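## 4.3 Failure analysis: unlogged contact with standing parts

The sorting trials ran on the Plonari cell with the Nundex controller described in Section 3. Of the 824 pick attempts in the May series, 25 ended in a fault we had not planned for. The arm touched a part it was not meant to touch, moved it, and carried on. The controller recorded every one of these picks as a success, and the contacts came to light only when Maeve Moriarty compared the overhead log with the commanded path by hand.

We call this fault a side strike. It differs from a dropped part or a missed grasp, both of which the controller detects through finger position. In a side strike the target part is gripped correctly. The damage is done on the way down, when the outside of a finger meets a neighboring part. The neighbor slides or tips, its stored pose is now wrong, and the next pick that depends on that pose starts from bad data. In 9 of the 25 cases this led to a second fault within the same run, usually a finger coming down on top of a part and tripping the force limit.

Figure 4 gives the type of layout used in the series. Parts are short colored blocks with different outlines, set on a wooden board over the perforated table. The spacing between them is uneven by design.

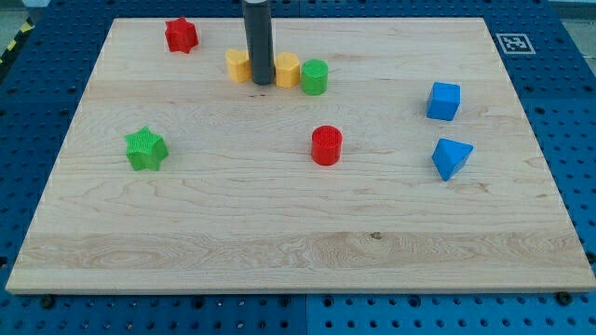
**Figure 4.** Part layout on the board. The two yellow hearts stand close on either side of the tall dark gray cylinder, with the green cylinder next to the right-hand heart. The red and green stars have more open wood around them.

Why did the force limit not stop the arm at the first contact? The limit was set for vertical load at the wrist, and a light block pushed sideways across smooth wood produces a reading well below it.

Lowering the limit was the first fix we tried. At half the original value, the arm stopped on ordinary grasps whenever the fingers closed a little off center, and the operator had to clear the stop by hand each time. We went back to the original value after one afternoon. The Ayala planner has a clearance setting that should have kept the fingers away from neighbors, but it was applied to the gripper in its closed shape. Open fingers reach 12 mm farther out on each side. The planner therefore approved approaches that had no room for the open hand.

Two changes were made. First, the collision model now uses the open shape during descent and switches to the closed shape after the grasp is confirmed. Second, a new overhead view is taken after each pick, and any part that has moved is given a fresh pose before planning continues. The second change adds around a second to each cycle -- acceptable in the lab, less so on a production line.

The open-shape model has a cost of its own. Where parts stand nearly in contact, as the hearts do with the gray cylinder in Figure 4, the planner may reject every approach angle and report the part as unreachable. We treat this as the correct result. An unreachable part is logged and left for the operator, while a side strike changes the layout with no record at all.

The older Fletetti scripts still call the closed model directly and have not been updated. They should not be used with tightly spaced layouts until that call is replaced.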